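The January closet project, part two

Well, I did it! After last month's item about the hall closet, Nouhaila Benmoussa wrote in to dare me to finish before the end of January, and I can never resist a dare. I gave it 30 minutes every evening after supper with the radio on, and I quit when the timer went off, even if I was holding one boot.

My big weakness is paper. I found takeout menus, a warranty for a toaster I gave away years ago, and 6 years of birthday cards (I kept those, don't argue with me). Guilan Feng swears by scanning everything, but I tried that once and gave up somewhere in the electric bills.

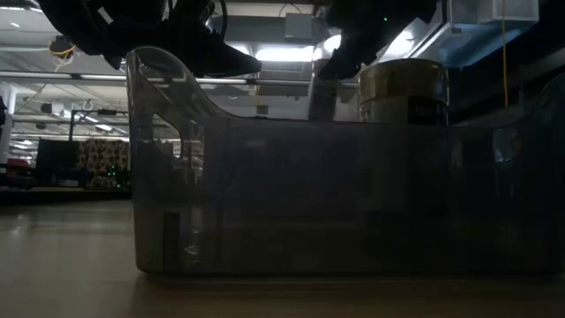 The coats were easier. Anything I hadn't worn in two winters went to the coat drive at Plendness, and they're still taking kids' sizes, so please look in your own closets! Adeel Mirani is at the side door until 7 p.m. most evenings and will help you carry bags in from the car.

Oh, and a few of you asked about the moth problem. I went with cedar blocks. They smell wonderful and I've seen one moth since, which I'm choosing to ignore.

Next month I'm taking on the garage. Hongjun Zheng has already offered me his spare shelves, and I said yes before I'd measured a thing.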